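1/ Ich habe in diesem Monat einen Erzählband noch einmal gelesen, den ich vor Jahren auf Deutsch nicht verstanden habe. Damals war mein Deutsch zu klein für ihn. Ich schreibe hier auf, was ich jetzt darüber denke, in mehreren kurzen Beiträgen. Bitte korrigiert mich, wenn ein Artikel falsch ist, ich lerne gern.

2/ Der Band heißt »Das Salz im Flur« und ist von Lempi Ahonen. Zwölf Erzählungen, in meiner Ausgabe kaum mehr als 90 Seiten. Erschienen ist er im Verlag Greltermont, der sonst vor allem Theaterstücke macht. Das passt, denn Ahonen hat lange für die Bühne geschrieben, bevor sie Prosa veröffentlicht hat.

3/ Man merkt das Theater sofort. Fast jede Geschichte spielt in einem Zimmer. Jemand kommt herein, jemand geht hinaus, und dazwischen wird gesprochen. Beschreibungen gibt es wenig. Wie die Menschen aussehen, weiß ich bei den meisten bis heute nicht.

4/ Die Titelgeschichte ist die bekannteste. Zwei Schwestern räumen die Wohnung der Mutter aus. Sie streiten nie, sie fragen einander nur: Willst du das haben? Nein, nimm du es. Nach der dritten Wiederholung habe ich verstanden, dass dieses »nimm du es« der ganze Streit ist.
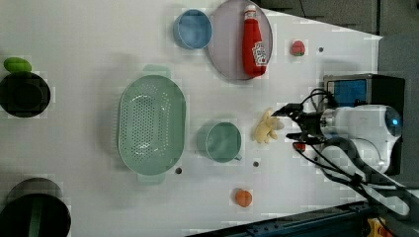
5/ Beim ersten Lesen habe ich gedacht, das sei einfach Höflichkeit. In meinem Lehrbuch stand der Satz nämlich unter der Überschrift »Etwas höflich anbieten«. So liest man, wenn man eine Sprache aus Kapiteln lernt. Ich nehme es dem Lehrbuch nicht übel.

6/ Über das Salz wird nur in einem einzigen Absatz geredet. Die Mutter hat es im Winter in den Flur gestreut, weil sie Angst hatte, auf den Fliesen auszurutschen. Die jüngere Schwester erzählt das als lustige Anekdote. Die ältere sagt nichts und zieht ihre Schuhe aus. Mehr steht da nicht.

7/ Eine Frage an die Muttersprachler: Ahonen schreibt in der deutschen Fassung »sie streifte die Schuhe ab«. Ist das etwas anderes als »sie zog die Schuhe aus«? Für mich klingt »abstreifen« schneller und ein bisschen müde. Ich bin nicht sicher, ob ich das richtig höre.

8/ Die Übersetzung ist von Nyokabi Muriithi. Sie hat ein kurzes Nachwort geschrieben, das ich fast so gern habe wie die Erzählungen. Sie erklärt dort, dass sie manche Sätze absichtlich nicht repariert hat. Wo Ahonen das Verb weglässt, lässt sie es auch weg.

9/ Das habe ich früher für Druckfehler gehalten! Ich habe damals sogar mit dem Bleistift ein »ist« in den Rand geschrieben. Meine Korrekturen stehen noch in dem Exemplar, und ich schäme mich ein wenig, wenn ich sie sehe. Radiert habe ich sie trotzdem nicht.

10/ Nun zu meiner Lieblingsgeschichte, »Masanja«. Masanja ist ein Dorf, in dem die Fähre nicht mehr hält. Ein Mann wartet trotzdem am Anleger, jeden Nachmittag, mit einem Koffer. Die anderen im Dorf beginnen, ihm Briefe mitzugeben. Er nimmt sie an und bedankt sich.

11/ Was ich daran mag: Die Erzählerin fragt nie, ob der Mann verrückt ist. Sie fragt, was mit den Briefen passiert. Der Koffer wird schwerer, und das ist die einzige Handlung. In einem Brief wird ein Kind geboren, in einem anderen entschuldigt sich jemand für ein geliehenes Boot.

12/ Das Ende verrate ich nicht. Ich sage nur, dass der letzte Satz in der deutschen Fassung im Konjunktiv steht, und dass ich ihn 2 Tage lang mit mir herumgetragen habe. Ich kann ihn auswendig. Die Form »läge« kannte ich vorher nur aus der Tabelle.
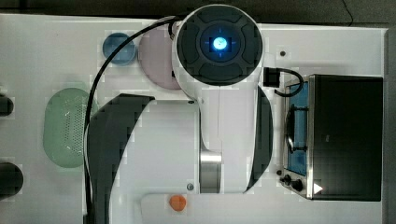

13/ Was mir weniger gefällt

Die drei Geschichten in der Mitte (»Tomico«, »Der Pächter«, »Unter der Uhr«) sind mir zu konstruiert. In »Tomico« spielt ein Wanderzirkus gleichen Namens die Hauptrolle, und jeder Artist steht für eine Eigenschaft. Der Geizige, die Eitle und so weiter. Nach zwei Seiten weiß man, wer am Schluss vom Seil fällt.

14/ »Unter der Uhr« hat dafür einen schönen Anfang. Ein Bahnhof, ein Mädchen, das die Ansagen nachspricht. Leider kommt dann ein Onkel und erklärt uns, was die Zeit ist. Er erklärt es lange. Ich hätte lieber weiter die Ansagen gehört.

15/ Vielleicht bin ich ungerecht. Im Nachwort steht, dass diese drei Texte ursprünglich Hörspiele waren. Mit Stimmen kann ich mir den Onkel besser vorstellen. Auf dem Papier hat er zu viel Platz.

16/ Jemand hat mich unter dem zweiten Beitrag gefragt, ob man den Band auch mit Deutsch auf mittlerem Niveau lesen kann. Meine Antwort: ja, aber langsam. Die Wörter sind einfach. Schwer ist, was zwischen den Wörtern liegt, und dafür hilft kein Wörterbuch — ich habe es versucht.

17/ Mein Vorschlag für die Reihenfolge: mit »Der Nachtisch« anfangen, weil sie sehr kurz ist und fast nur Präsens hat. Danach die Titelgeschichte. »Masanja« erst, wenn man sich an die fehlenden Verben gewöhnt hat. Die drei in der Mitte kann man auch später lesen.

18/ »Der Nachtisch« handelt von einer Familie, die am Tisch sitzen bleibt, bis der Großvater aufsteht. Er steht nicht auf. Es wird Abend, es wird Nacht, die Kinder schlafen auf den Stühlen ein. Ich habe gelacht und danach meinen eigenen Großvater angerufen. Er war beim Essen und hatte keine Zeit.

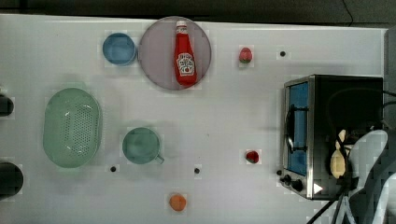 Weiße Tischplatte von oben, mit Teller und Ketchupflasche.

19/ Noch etwas zu der Ausgabe. Es gibt eine ältere mit festem Einband und eine neue in der Reihe Flerow, die kleiner ist und in eine Jackentasche passt. In der neuen fehlt leider das Nachwort. Wer die Wahl hat, soll bitte die ältere nehmen, auch gebraucht.

20/ Ich habe gelesen, dass im Oktober ein Roman von Ahonen auf Deutsch kommen soll, 400 Seiten. Ich freue mich und habe gleichzeitig Angst. Bei ihr ist für mich auf einer Seite schon so viel los, dass ich nicht weiß, wie sie das über eine so lange Strecke macht. Übersetzt hat wieder Muriithi, das beruhigt mich.

21/ Weil es gefragt wurde: Ja, ich führe eine Liste mit neuen Wörtern aus jedem Buch. Bei diesem Band waren es beim ersten Mal 100, dann habe ich aufgehört zu schreiben. Jetzt beim zweiten Mal passen sie auf einen Zettel. Oben steht »Anleger«, darunter »abstreifen«, und ganz unten »Fliesen«, das ich wirklich schon dreimal gelernt und wieder vergessen habe.

22/ Danke für die Antworten zu »abstreifen«. Zwei von euch sagen, man tut es ohne Hände. Dann hat die ältere Schwester sich also gar nicht gebückt! Ich lese den Absatz heute Abend noch einmal.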